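Llevo 4 meses sin escribir por aquí y la culpa la tienen los tubos de ensayo. Sí, los de cristal de toda la vida. En Skerkside andamos enseñando a dos brazos robóticos a moverse por una mesa de laboratorio a partir de demostraciones humanas, y lo que en el papel parecía lo fácil (coger un tubo, ponerlo recto en la gradilla) nos ha comido medio invierno.

El problema es el vidrio transparente. La cámara de profundidad ve a través de él, inventa agujeros, se queda con el reflejo... Snædís Brynjólfsdóttir propuso olvidarnos de la profundidad y entrenar solo con color, combinando una vista desde el pecho y otra desde la cabeza. ¡Yo no daba ni un duro!

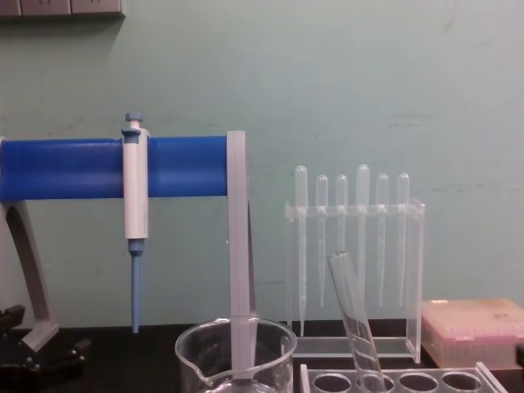
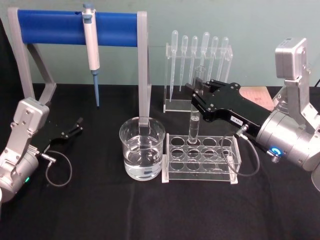

La misma mesa desde el pecho y desde la cabeza, con el tubo en la gradilla.

Pues con 70 demostraciones pasamos de 4 aciertos a 23 en la misma tanda de pruebas. Me puse contentísima – tanto que repetí la tanda entera por si había apuntado algo mal, y salió casi igual. Donde más falla todavía es al soltar: si la pinza abre torcida, el tubo se va con ella.

Ahora quiero probar a quitar la vista del pecho, a ver cuánto aporta de verdad. Snædís dice que mucho, yo digo que poco, y hay una cena apostada. En enero os cuento quién paga.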